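4. Visitor Demonstration: Simulator Station

Set this station up before the doors open. The February open day used the same steps.

4.1 Starting the demo

1. Turn on the display and start the Olletti simulator.
2. Load the visitor scene. Loading is finished when the counter reads 115.
3. Switch the main window to the gripper view. Visitors should see what the arm sees, with the gripper at the bottom.
4. Set the speed to 38 percent. Faster motion is hard to follow from the back row.
5. Jog the gripper toward a wooden surface and stop before contact.

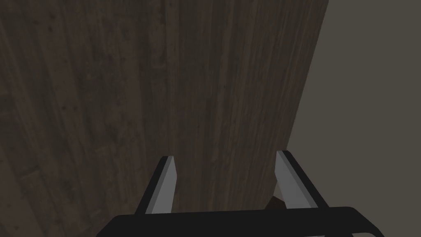
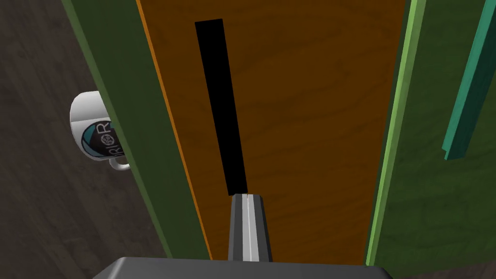 Figure 4-1. Gripper view in the simulator, near a wooden surface (first) and over a panel with a black slot (second).

NOTE: The wood tone differs between surfaces. Do not adjust the display to match them.

4.2 Letting visitors drive

1. Hand over the control pad and point out the stop button.
2. Allow 2 minutes per visitor — longer if no one is waiting.
3. After each turn, press Home and wait for the arm to stop.

CAUTION: Check that the pad is paired to the simulator and not to the Prantl arm in the next bay. Both use the same pad.

The session log holds 1,000 entries. Save it at the midday break and send the copy to Ona Rebane. If the view freezes, restart the scene from step 2.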